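Is the robot open day at Bulau worth it with kids?

Posted by grokberg_mom

Hi all! We're thinking of driving out to the Bulau open day in July and I can't tell from their page if it's hands-on or just people talking at slides. My two are OK with waiting, but only if something moves at the end of it. Anyone been?

toft_line_rider

Went last summer and we stayed way longer than planned (parking was a pain, get there before 11). The part my kids still talk about is the pair of arms working on a little whiteboard with a pink rim. You stand pretty close and they take questions the whole time, so don't be shy! 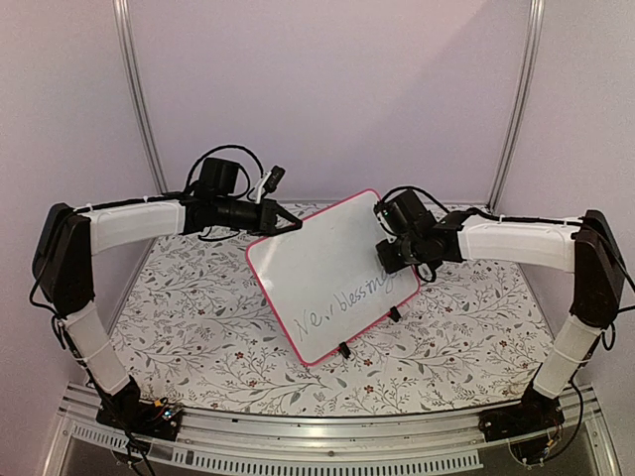
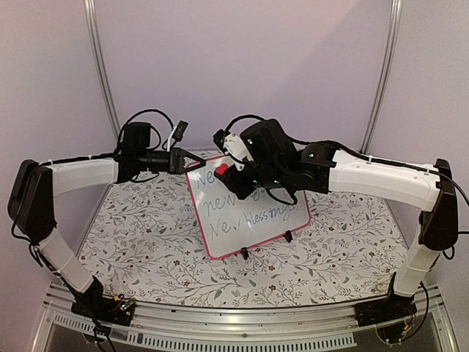 My daughter wanted to know who picks the words and got a nice long answer, most of which went over my head. After that we did the Prutonow hall, which is more conveyor belts and a bit loud for little ones. Bring snacks, the line for fries was nuts.

prutonow_pete

it's fine. free, kinda crowded

halfpastlunch

Second the snacks. Take the shuttle from Toft if it's running this year, it was roughly 126 steps from the stop to the door with a stroller (yes, I was bored enough to count). The demos repeat, so if one is packed just come back later.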